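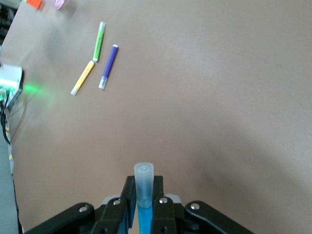 Page last changed: October, 4:30 pm

Desk tidy-up station: walk-round checklist, with my comments

I'm Kaisu Pesonen and I do the walk-round before anybody starts a run. The chore this month is putting markers away in a pen cup, which my kids can do (when bribed). People keep asking me if a machine can do it yet. My answer is in the comments, so please read past the check marks!

1. Stop button reachable from the operator's chair — OK
I sat down and stretched for it myself. Fine for me, and fine for shorter folks too.

2. Base bolts — OK
Torque sheet 1141 is signed.

3. Gripper screws and finger plates — OK, recheck next month
Give each screw a nudge with the driver. Please don't crank on them, the Saarela spares take forever to get here.

4. Grip force — OK
Set at 8 newtons. A capped marker is an easy thing to hold, and I'd happily let it hold mine. Letting go in the right spot is where I still have my doubts.

5. Work surface flat, nothing for a finger to snag — COMMENT
Smooth it down before every run, and yes, I mean every run. A ridge you'd never notice with your own hand can roll a marker off somewhere silly. 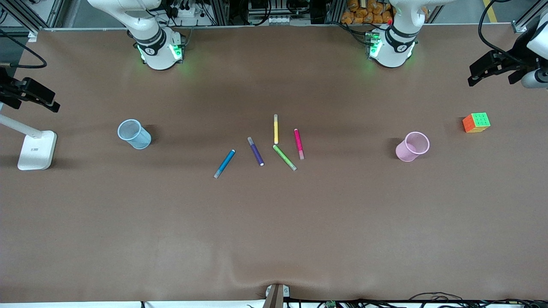
6. Cables clear of the arms' reach — COMMENT
I'd like the ones along the near edge tied down better. Irosel clips are in the second drawer.

7. Caps on all markers — OK
Uncapped ones go in the trash, no exceptions. I've lost two good shirts to this project.

8. Cups — COMMENT
They're light, so one good bump and over they go. A person steadies the cup with the other hand without even thinking about it, and that's the bit I'd want to see before I called this chore done.

9. Speed limit — OK
Left at 30 percent. The Akero people want it faster, and I said ask me again after the Gundero software update.

10. Logbook — OK
Run 1290 was the last entry when I looked.

So can it do the chore? With me standing there, sort of. I wouldn't leave it alone with my desk yet — ask me again at the next walk-round. Open items are 5, 6 and 8, please initial them when they're fixed.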